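Dec 28, 2021

Swim team, the first half

The winter break schedule came out and there are no practices until January, so I have time to write up how the fall went. A few people asked after my last post whether we stuck with swimming. We did.

For anyone new, my daughter is 6 and joined the beginner group at the Mesmont pool in September. Before that she had done two rounds of lessons in Clandville and could get across the pool on her front with a lot of splashing. I wasn't sure she was ready for a team. The coach who ran the tryout had her float, kick with a board and swim as far as she could without stopping, and that was the whole thing. She got a yellow cap the same evening.

The beginners meet two evenings a week for 45 minutes. They use the two lanes nearest the bleachers, where the water is shallow enough for most of them to stand. The first month was nearly all kicking. I thought she would get bored, but they broke it up with relays and diving for rings, and she came out every time asking how long until the next one.

By October they had started on backstroke. She liked it right away and still does. Freestyle has been harder. She lifts her whole head to breathe and her legs sink. The coaches have been patient about it, and they have her doing a drill with one arm on the board and her ear in the water. It looks slow and it is slow, but in the last practice before the break I saw her take five or six breaths to the side in a row.

The part I was not prepared for was the gear. The team list said suit, cap, goggles, kickboard and fins. The pool lends kickboards, so we skipped that one. Fins we bought used from a family moving up to the next group. Goggles we have now bought three times. The pair that finally worked was an Akande kids' pair with a plain rubber strap, and I got a spare because I know how this goes.

Laundry was the other thing. Two practices a week means two wet suits, two towels and a cap that sticks to everything. For a while I was putting it all in with the regular wash, and one suit came out with the strap wound around a hoodie and stretched to twice its length. The suits go in a zippered mesh bag now, on cold, and then flat on the rack. I rinse them in the sink first if I get to it that night. The cap never goes in the machine at all. 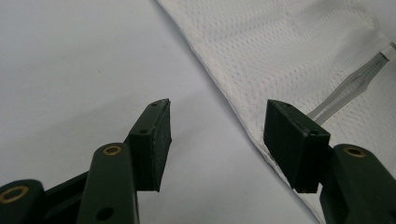
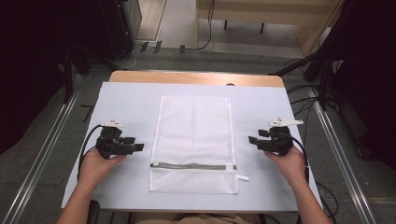 Our first meet was in November at Drullville. It was a small one, just the two clubs, and the beginners swam 25 yards only. She was entered in backstroke and freestyle. We had to be there at 7:15 for warmup and her first race was a little after ten, which is a long wait for a kid that age. Next time I will bring more food and a deck of cards. The parents from the older groups all had folding chairs and coolers, and I can see why.

She swam backstroke in heat 5 and drifted into the lane rope twice, but she kept going and touched the wall. Freestyle was rougher. She stopped halfway, held the rope, looked at the timers and then swam the rest. I asked her later what happened and she said she had needed to think. They handed out ribbons to everyone in the beginner races and hers are taped to the closet door.

I had told myself I wouldn't pay attention to times, and then I wrote them both down. I've put the notebook in a drawer. At this level I think the useful questions are whether she wants to go back and whether she is getting safer in deep water, and the answer to both is yes.

The cost is fair for what it is. We paid $76 a month this fall, with meet fees on top. There is a discount if a parent helps time at meets, and I signed up for the next one. It's a stopwatch and a clipboard, and you get wet shoes.

In January the group moves to a later slot, 6:30 to 7:15, which pushes dinner around. I'm going to try feeding her a sandwich before and something warm after – we'll see if that holds up on a school night. They start breaststroke then too. She has been practicing the kick on the living room rug, and so far it looks mostly like a frog falling over.

The next meet is at our own pool, so at least the drive is short.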